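notes wk 4 – light on plain surfaces (drawing foundations, room at Sallham)

Bring next time: 2B, 4B, putty eraser, one sheet of gray paper. Pads from Jolletti are fine, the Leemans ones are smoother and smudge more. Your choice.

## Recap

Last week = line only. Contour, no shading, everybody hated it. This week the opposite – no outlines at all if you can manage it. Edges come from one tone meeting another.

Three words we keep using, get them straight:

- **local tone** – how light or dark the thing is by itself. Coal dark, paper light.
- **form shadow** – the side turned away from the light. Belongs to the object.
- **cast shadow** – what the object throws on something else. Belongs to the surface it lands on.

Mixing up the last two is the most common mistake in the homework I got back. A cast shadow is sharp close to the object and goes soft further out. Form shadow on a round thing has no edge, on a box it changes at the corner.

## White is not white

Put a piece of drawing paper next to the window, then the same paper at the back of the room. You'd call both white. On the value scale they're maybe three steps apart. Your eye corrects for it and your pencil shouldn't.

So: squint. Squinting kills detail and leaves the big tones. Find the lightest spot first, leave that as bare paper, and everything else gets at least a thin layer of 2B. Yes, everything. Folds and creases in cloth or paper are the best practice for this, the range is tiny – all of it lives in the top third of the scale. Small block on a creased pale covering, the shadow under it very faint:

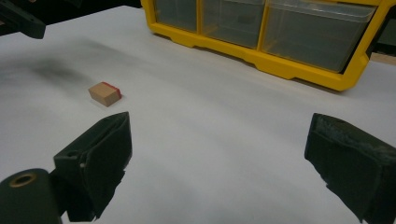
## Exercise A – the crease (in class)

1. Crumple a sheet, flatten it again, lay it down. Light from one side only.
2. Value scale along the margin, five boxes, darkest one no darker than a light gray.
3. Draw only the shaded sides of the creases. Leave the lit sides alone.
4. Stop after 20 min even if its not finished.

Don't rub with your finger!! Grease. Use a paper stump or nothing.

## Color has tone too

Students go stiff when a strong color turns up in a pencil drawing. Treat it as gray. Yellow is nearly always lighter than you think, red nearly always darker. Blue depends, don't guess – check it against your scale. Mieke Boersma's trick from the Sillesano summer course: look at the color through a hole punched in gray card, ask "lighter or darker than the card", move on. Takes two seconds.

Also surface. Shiny things carry small hard highlights, matte things spread the light out. Bright yellow plastic on a flat white ground, in uneven light:
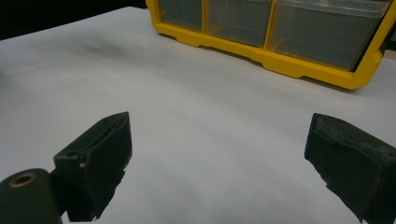
## Exercise B – homework

- One light colored thing, one dark thing, white ground. Nothing patterned.
- Lamp on the left, ceiling light OFF.
- 4B only for the darkest tone, and only at the end.
- Write on the back where the lamp stood and which tone you found hardest.

Size: A4, no bigger. If you're working from a reading in the packet, the bit on reflected light is the useful one, skip the perspective part for now, we get to that in October.

Reflected light, quickly, ran out of time – light bounces off the ground back up into the shadow side. Real, but always darker than anything on the lit side. If it starts to glow you overdid it.

Hand in before 9:30, folder by the door. Names on the back pleease.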